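Communiqué de presse

Samedi 15 février 2025

Pollwood ouvre un service de réparation destiné aux petites entreprises

La société Pollwood annonce l'ouverture, sur son site de Vokberg, d'un service de remise en état du mobilier professionnel. Destiné aux artisans, commerces et cabinets du bassin d'emploi, il complète l'activité de location exercée par l'entreprise depuis 13 ans.
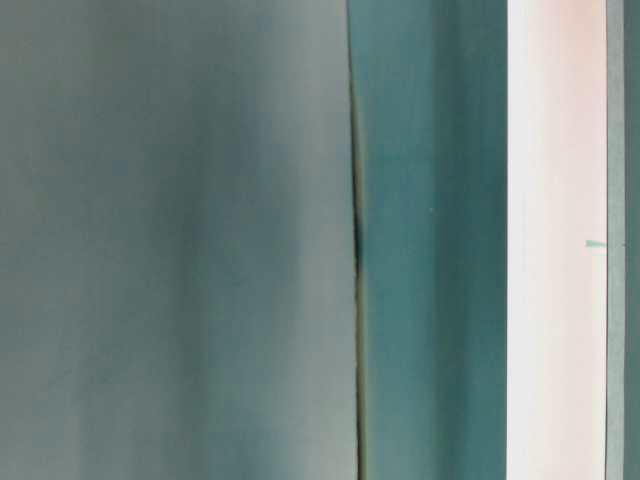
Les demandes seront reçues à l'accueil de Vokberg ou par courrier. Chaque dossier donnera lieu à un devis gratuit, valable 27 jours. Les sièges, bureaux et rayonnages pourront être pris en charge, à l'exclusion des pièces classées.

Le service comptera quatre salariés à son ouverture. Pollwood a retenu la société Whitlock pour la fourniture des tissus et des quincailleries, et la société Grekinura pour l'enlèvement et la livraison. L'objectif fixé pour le premier exercice est de 200 meubles remis en état. 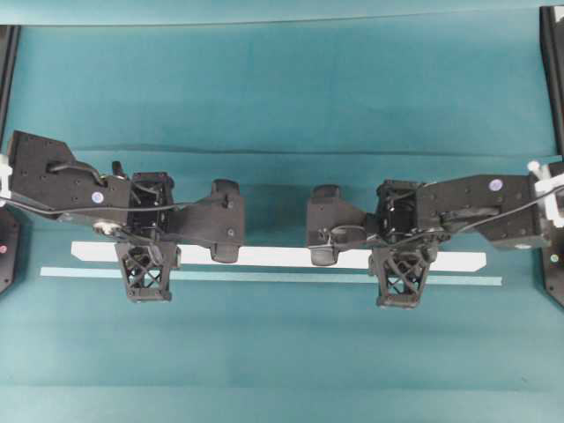 Deux bras noirs face à face au-dessus d'un plan de travail bleu-vert.

Les conditions tarifaires sont disponibles sur demande auprès du service de presse de Pollwood, à Vokberg.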